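# The belt in the back of the unit

11/4/24

I said I'd write something about the conveyor when I'd lived with it long enough to have opinions, and I've now got plenty. 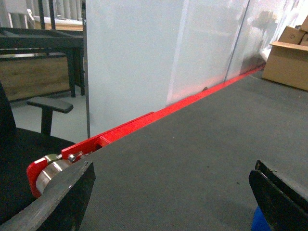
We bought it second-hand from a packing firm in Clumbridge that was clearing out, and it came to us on the back of a hired lorry in February with its legs off and a bin bag of bolts taped to the side. I paid 354 pounds for it, which felt like a bargain until I had to work out how to get it through a door. (Measure your door. Then measure the thing again, with the bit that sticks out.)

For anyone new, I sell soap and bath bits from a small unit in Claltham, and until this year everything got packed on two trestle tables. You'd make up a box at one end, carry it to the other, realise you'd left the leaflet behind, walk back... I must have done miles. On a busy week my knees knew all about it!

So, the belt. It's dark grey with a very fine texture to it, and I'd been expecting something smoother, like the ones at the supermarket. I like this much better. Boxes sit where you put them, even the little ones with only a couple of bars in. The downside is that it shows every speck. A crumb of packing, a bit of fluff, whatever, there it is in plain sight and I can't leave it alone. I wipe it down with a damp cloth and a tiny drop of washing-up liquid, then go over it again with a dry one. I tried one of those sticky lint rollers first and wouldn't bother, I got through half a roll and it was still looking at me.

The rail down the side is bright red, and I'll admit that's a good part of why I bought it. Most of what's around it is black or brown or whitish. The rail's made up of overlapping pieces, so there's a small step partway along where the upright plate stops, and I had it in my head that boxes would catch on it. I fussed over that for days – I even put tape over it – and then took the tape off again because the tape was what they were catching on.

The job I'd been dreading was getting the belt to run straight. Ours kept creeping over to one side, very slowly, so you'd think you'd cracked it, go and put the kettle on and come back to find it rubbing. The adjusting bits are down at the end by the roller, and the trick (for me, anyway) is to give it a tiny turn, let it run for a good while, and only then decide if it needs more. I was doing great big turns like I was opening a jar. It took me 9 goes over a weekend and I wrote each one on the back of an envelope, which I have of course lost.

I do love the roller end, though. It's properly shiny and it's the one part I polish for no reason at all.

Then there's the tall partition on the far side of the rail. It's a whitish, see-through-ish sort of thing, and I was in two minds about having it because I thought it'd make that corner gloomy. It hasn't, you still get a soft light through it, and it keeps my packing bench and the label shelves feeling like two separate places. I'd have it again.

What would I change? I'd like a longer table at the finishing end, because when I'm on my own the boxes get there before I do. And I want a proper shelf for tape. I'm still using an old drawer balanced on a stool and it has gone over twice.

Next on the list is sorting out the Zalard order, which needs the bigger boxes, so I'll be seeing how those get on round the step. I've got the flat ones stacked by the door already and I've walked into them every morning so far.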